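**Ticket 197 – Shared kitchen, Gralden building: tabletop items not returned to storage**

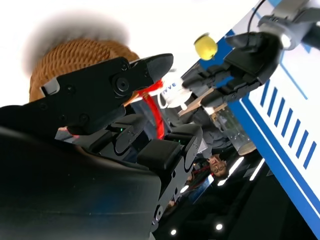

*Attachment 1: table items, including wicker basket, white mug and clear glass cup.*

**Opened:** 1 Sep 2018
**Handled by:** Junaid Paracha, Facilities Desk
**Priority:** Low
**Status:** Pending reply from Tarar office

**Issue reported**
The Tarar office advises that items from the shared kitchen are being left on the table after use. The storage list posted inside cabinet 7 does not show a place for the basket or for loose small items.

**Findings**
- The white mug has blue lettering on the side, partly readable as "IVVE". No mug of this description appears on the kitchen list issued in February.
- The clear glass cup matches the general entry for glassware, shelf 2.
- A thin, light wooden stick was noted near the mug. It has no entry on the list.
- The woven basket is listed under "table linens", which appears to be an error carried over from the Sonatia building list.

**Action taken**
1. Basket entry moved to "containers", cabinet 7, lower shelf.
2. New line added for mugs supplied by tenants – these are to be kept on the left side of shelf 11.
3. Request sent to all tenants on the floor to identify the lettered mug.

**Outstanding**
Eltoren has replied that the mug is not on its inventory. A reply from Tarar has not been received. The revised list will be posted once the owner is confirmed. Questions may be directed to extension 800, quoting the ticket number.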